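Tuesday, bench notes, Flarby clock movement

Picked up where I left off with the Ó Conaill wall clock. Movement out of the case at 9:15, dial off, hands bagged. The going train is dirty but straight. Old oil has gone green around the third wheel pivots and the back plate has two scratched-in repair marks, one of them just the word Brutarville and a squiggle.

Let the mainspring down before touching anything else. The click is worn on the tip but holds. I stoned it lightly and put it back. If it slips on the first full wind it gets replaced, no second chance.

Beat rate before stripping was bad, gaining on a fresh wind and losing by evening. I suspect the pallets more than the spring. Both faces have a groove you can catch with a fingernail. There is enough width to shift the pallets along the arbor and run on clean steel, so I'll try that before I polish anything.

Pegboard over the bench, pliers at top center in both:
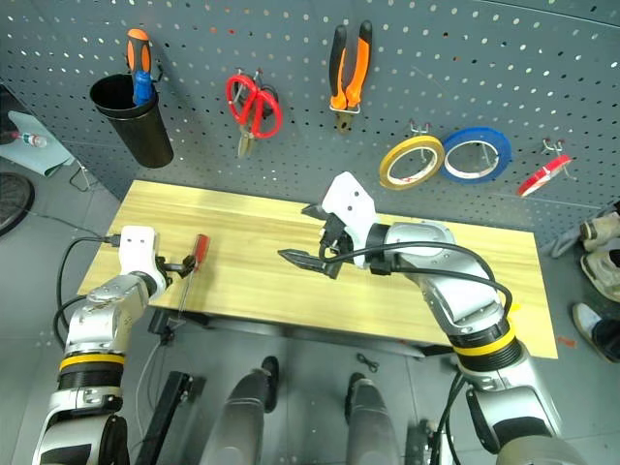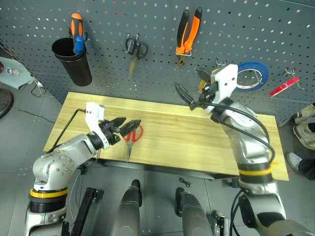
Plates went through the cleaner twice, rinsed, then into the warm box. Pegged out all the holes by hand. The front bushing on the escape wheel is oval toward the third wheel, as expected. Bushed it with the Genia brass stock and broached from the inside. Took three tries to get free end shake — the first two were tight once the pillar nuts were down.

Polished the pivots with 1,000 grit and then the burnisher. One pivot on the second wheel still shows a faint ring under the loupe. Leaving it. It spins down smoothly and I don't want to take it any thinner.

Reassembled dry at 3:40. Train runs off with light finger pressure on the great wheel. Pallets not fitted yet.

To do: oil, fit pallets, set drop, hang on the test stand and let it go a full week. Order suspension springs, the one on it is kinked. Ask at Flarby whether they kept the old pendulum bob — the one that came in the box is too light for this case.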